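## What the Arm Costs Is the Easy Part

When Clémence Leclerc sent me her first budget for the Palmont workshop, it had one line on it: robot arm. That was it! I called her back laughing, because my own first budget looked just the same (and I've been paying for it ever since).

So we sat down with Corentin Gautier, who does the buying at Lecomte, and went through everything that comes after the arm. Fingers wear out, so you want spares, and his run $99 a pair. A small wrist camera from Plusex was $297. Then you get to fixtures and printed markers, the stuff everyone leaves for the end, and Corentin sets aside $400 for those before he even asks for quotes. I'd have guessed half that.

Clémence wanted to skip the markers and spend the money on a nicer gripper. I get it, grippers are fun to shop for! But a little black-and-white square on top of a plain white block, with white shelves and a white wall behind it, gives the camera something to look for, and printing one costs next to nothing. 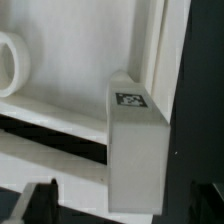

### Leave room for the hours

Clendetti quoted us over 300 hours for setup and training, and I nearly fell off my chair. Corentin didn't blink. He asked them to split it into two stages, with the second one held until April, and they said yes. Clémence is still arguing for the gripper.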